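Turkard Gear and Plate Sorting Set: data card

Summary

Turkard is a collection of 918 short recordings of small metal gears being picked up and placed on a flat round plate. It was put together at the Plulerberg workshop over one autumn, mostly in March. Contact for the set is Usha Shetty. Recording notes were kept by Nithin Kurian.

What the task is

Every recording uses a flat circular metal plate with a round hole through the centre, and a few small gears. The gears go on the plate one at a time. They can sit anywhere on it as long as they don't cover the centre hole. A gear that overhangs the rim is fine if it stays put when released. Some of the gears are plain spur types and some have a conical toothed face, and the conical ones tend to roll if they're set down on an edge.

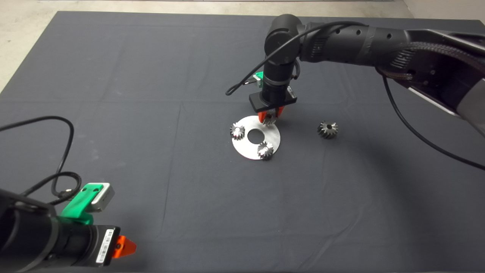 Everything is laid out on a dark grey cloth. We tried it on a bare bench first and lost too many gears over the side. The cloth has fold lines, and we left them in. Please don't iron it or swap the colour if you are adding recordings, as the lighter cloth we used in the pilot gave washed-out edges on the teeth.

Files

Recordings are grouped into 8 folders, one per session. Each folder has a plain text log listing start time, the gears used and the result (placed, dropped or abandoned). Abandoned runs are kept. Folder 3 has no start times.

Known problems

Glare off the plate is strong in nearly 40 recordings, all from Sunday afternoons. Labels for spur and conical gears were mixed up in part of folder 5. Sivaprasad Sastry has corrected them by hand, but check before you rely on them.

Changes

Second release: duplicate runs removed, folder names now lower case, spelling of "bevelled" made consistent in the logs.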